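4.2 Setting out the folding tables

The Feltard folding table is supplied flat, with the legs locked under the top. Two tables are needed for the serving layout in this section. Read the floor notes in 4.1 before you start.

1. Lay the table face down on a blanket or mat. The patterned top scratches easily on concrete.

2. Release the strap and pull the legs apart until the crossed frame stops moving.

3. Push the Teko catch across the upper rail. It clicks when fully home. If it does not click, fold the legs and start again.

4. Turn the table upright. Two people should do this – one at each end.

5. Check that all feet touch the floor. Turn the levelling caps by hand to take up any rock.

CAUTION: Keep fingers clear of the point where the legs cross. Do not lift an open table by one leg.

4.3 Placing the second table

Open the second table in the same way. It may stand in line with the first or at an angle to it, depending on the shape of the room.
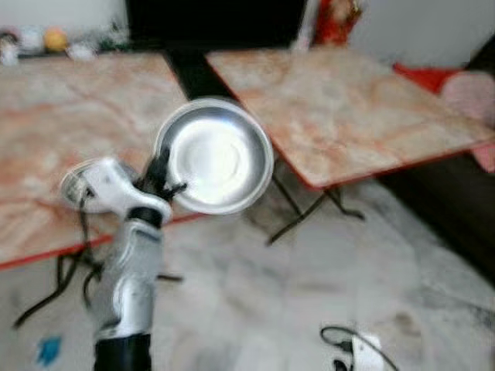
Where the tables are set at an angle, leave a gap of at least 81 cm at the narrowest point if people need to pass between them. Do not bridge the gap with a board or tray.

NOTE: The edge trim is glued. Do not clamp lamps, cloth clips or mincers to it.

4.4 Loading and cleaning

Maximum load is 28 kg per table, spread evenly. Place heavy items over the leg frame – the ends of the top are not supported.

Stainless steel bowls and trays may go straight onto the surface when cool. Use a mat under anything hotter than 100 °C.

Wipe the top with warm water and a little dish soap, then dry it. Do not use scouring powder. Stains from turmeric or beet should be wiped up at once, as they can colour the trim.

Replacement levelling caps are listed under part 167 in the Emier spares sheet.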